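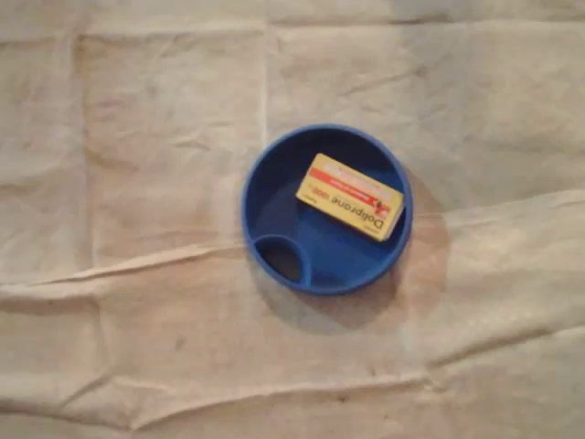

A tampa que sobra

Toda casa brasileira tem uma gaveta que ninguém quer abrir na frente de visita. A minha fica embaixo da pia, emperra no meio do caminho e guarda potes. Potes de sorvete, potes de margarina, potes bons que ganhei da minha mãe e potes que voltaram de festas com a comida dos outros. As tampas ficam junto, em tese.

Comecei esta reportagem por causa de uma briga boba, confesso. Eu queria mandar feijão para a minha irmã e não achei uma única tampa que fechasse o pote grande. Acabei mandando com papel-filme e um elástico de cabelo (ela reclama até hoje). Aí fui conversar com gente que leva esse assunto mais a sério do que eu.

A primeira parada foi a Eze, uma oficina de consertos domésticos que divide a calçada com uma padaria. Quem me recebeu foi Amarachi Olatunji, de avental e com um café já servido para mim. Ela conserta liquidificador, panela de pressão, ventilador, mas o que mais aparece no balcão, segundo ela, é pedido de tampa avulsa. "A pessoa chega com o pote debaixo do braço, como quem traz um cachorro ao veterinário", me contou. Amarachi mantém uma caixa de tampas órfãs e deixa o freguês fuçar à vontade. Fucei também, claro! Saí de lá com uma que quase serve.
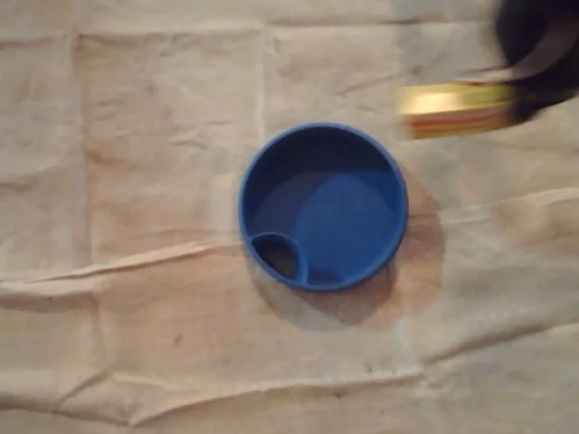 O empréstimo sem volta

Existe uma etiqueta do pote emprestado, e ela muda de família para família. Na minha, pote não volta vazio: se veio com bolo, vai com doce de abóbora, nem que seja uma colherada. Na de Femi Nwosu, que cozinha para fora há anos, a regra é outra. Ele escreve o sobrenome no fundo de cada vasilha com esmalte de unha e cobra sem nenhuma vergonha, por mensagem, com foto do pote desaparecido.

Perguntei se funcionava. Femi riu e abriu o armário: dos 52 potes que comprou quando começou a entregar marmita, restavam 40. Achei um resultado espetacular. Na minha casa, um jogo novo não atravessa o mês de janeiro, porque depois do Natal todo mundo leva sobra e some no mundo.

Ele me ensinou uma coisa que adotei na mesma semana: guardar os potes encaixados uns nos outros e as tampas em pé, numa forma de bolo inglês, como discos numa loja. Parece pouco, mas agora eu enxergo o que tenho. E enxerguei também que guardava havia anos a tampa de uma manteigueira que quebrei no apartamento antigo, veja você.

Lahcen Hegazy discorda de tudo isso. Para ele, o certo é guardar o pote fechado, mesmo ocupando espaço, e aceitar ter menos. Ele tem cinco. Cinco! Fiquei olhando para aquele armário com uma mistura de inveja e desconfiança, e perguntei o que acontece quando faz feijoada. "Convido mais gente", respondeu, e foi mexer a panela.

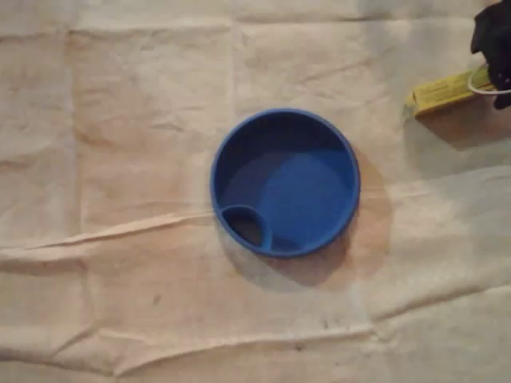
Vale a pena guardar pote sem tampa?

Depende do tamanho do armário e da sua paciência. Os fundos servem para separar ingredientes antes de cozinhar, para dar descanso a uma massa coberta com pano, para segurar parafuso durante uma mudança. O que não compensa é guardar os dez na esperança de que as tampas reapareçam. Fique com dois ou três e deixe o resto seguir para a reciclagem, bem lavado.

Com a resposta na ponta da língua, voltei para casa decidida a fazer a limpa. Tirei tudo da gaveta, espalhei pelo chão da cozinha e fui experimentando tampa por tampa, com o rádio ligado. Levei 40 minutos e duas canções do Trellorero que tocaram inteiras sem eu prestar atenção. Achei um par que eu considerava perdido desde o casamento da minha prima, achei uma colher de medida, achei o manual de um forno que nem tenho mais.

Separei o que ia embora numa sacola e deixei perto da porta. No dia seguinte tirei um pote de volta. Era de sorvete, já meio fosco, mas era o tamanho exato para congelar caldo, e eu não me vejo congelando caldo em outra coisa.

Mandei um rascunho deste texto para alguns leitores que acompanham a coluna e pedi que contassem como fazem em casa.

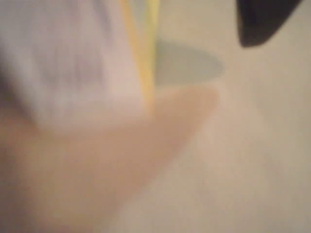 Kazimír Bartoš me escreveu que a gaveta dele vive em ordem por um motivo só: ele compra sempre o mesmo modelo, do mesmo tamanho, e qualquer tampa fecha qualquer pote. Disse ainda que a família acha isso uma tristeza, que a sogra insiste em lhe dar vasilhas coloridas no aniversário e que ele as usa para guardar semente na varanda.

Respondi pedindo o nome do modelo. Enquanto ele não me conta, sigo com a minha forma de bolo inglês cheia de tampas em pé, e minha irmã continua esperando um feijão que chegue bem fechado.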